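Greltlow Three-Bin Sorting Set

Item 2947
In stock, ships from Longate
Page last changed 4/3/25

Most sorting problems come down to a lack of places to put things. You have a pile of boxes, cards, packets and flat bits of cardboard, and you have one drawer. The drawer loses. The Greltlow set gives you three plastic bins of the same size, meant to stand in a row on a table, a bench or the floor, and to stay put while you make up your mind.

We have sold some version of this set for a long time. It has been through changes, most of them small and one of them a mistake (the curved front, which looked very nice and would not stand flush against anything). The current version went back to straight sides. If you own the curved ones, they still hold things. They just do it with gaps.

What you get

Three bins, open at the top
Six blank label cards
One sheet of instructions, which is short, because they are bins

What people use them for

The honest list is longer than the one on our box. We know of sets in craft rooms, mail rooms, school libraries, a seed exchange in Wastton and more than one garage where the third bin is labeled "later." Flat goods are what they do best. Card packs, thin cartons, folded boxes, greeting cards, sleeves, booklets – all the stuff that slides off a shelf the moment you turn your back.

The usual way to set up is to push the bins together side by side and leave a clear patch of floor or table in front. That patch matters more than people expect. It is where an item sits while you work out which bin it belongs in, and if you fill it with coffee cups and scissors you will end up sorting in your lap. We suggest leaving a space at least as deep as the longest thing you plan to sort. Two hands help with flat pieces, one at each side, as you can tip the piece up and look at both faces before it goes in.

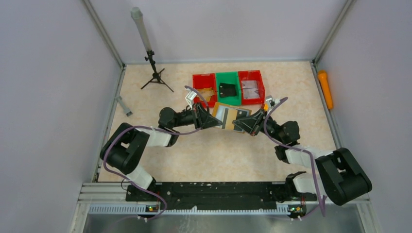 Three bins side by side, with a flat cardboard item at the sorting spot.

The floor or table under the bins makes a difference too. A smooth, light surface with a bit of pattern to it is kind to the eyes and does not hide much. Dark wood swallows dark packaging. Thick carpet works, though the bins will lean a little if one side is on the rug and the other is off it, and you will notice this every day until you move the rug.

Labels

The cards slot into the front lip. They take pencil, ballpoint and most markers. They do not take gel pen very well, and we have stopped pretending otherwise. Start in pencil. Your first set of categories will be wrong. Keep, Give Away and Not Sure is a popular start, and the trouble with it is that Not Sure fills up by lunch.

Some better ones from customers:

By size: small, large, won't fit
By place: upstairs, downstairs, car
By state: full box, empty box, box with one sad thing in it

If you run out of cards, a pack of 57 is sold separately as item 181. Yes, 57. The cards come off a printed sheet that gives 57 good ones, and we decided to sell what we had instead of throwing away seven to reach a nicer number.

Loading flat items

Stand them on edge, like files, with the printed side facing you. Laid flat, they stack well enough, but the one you want will be at the bottom. Leave a couple of fingers' width free in each bin so you can flip through. If a piece is taller than the bin, let it lean toward the back. Leaning forward, it will come out and join you.

Don't force a wide piece in at a slant. Cardboard takes a bend and keeps it, and a box with a crease across its face is a box you will be looking at for years. Wide pieces can go behind the row, between the bins and the wall, where they will be quite safe and where you will forget about them.

Care

Wash by hand with warm water and dish soap. Dry them before you put paper in. The dishwasher will not destroy them, but they may come back with slightly different ideas about being square, and a row of three only looks like a row when all three agree. Paper dust gathers in the corners. A dry paintbrush gets it out.

Questions we get

Can I buy one bin?
No, sorry. We tried that, and people bought two, then wrote to ask why we didn't sell a set.

Do they stack?
Empty, they nest. Full, they sit on top of each other in a way we would call optimistic. Please don't.

Do they fit the Han low shelf?
Yes, three across, with a little room at the end. They do not fit the Han narrow shelf, however you turn them. We have turned them.

Is there a lid?
There was a lid. It mostly got used as a tray, and then as something to put under plants. We may bring it back as a tray.

Can I mix old and new sets?
The straight ones line up with each other no matter when you bought them. The curved ones line up with nothing.

Will they hold books?
Paperbacks, sure. Hardbacks are fine if you don't plan to lift the bin afterward.

Ordering and returns

The set is $65, label cards included. Orders leave our Longate warehouse in the sequence they come in. The carton is plain and only a bit larger than the nested bins, so expect something smaller than you pictured. Pull the bins apart with a slow twist – a hard yank works too, but all at once.

You can send a set back within a month if it isn't right for you. Please empty the bins first. We have a shelf of things that came back with returned sets, and so far it holds two decks of cards, a tape measure and a very good recipe for plum cake. If any of that is yours, write to us. The new lid, or tray, should be on this page by June.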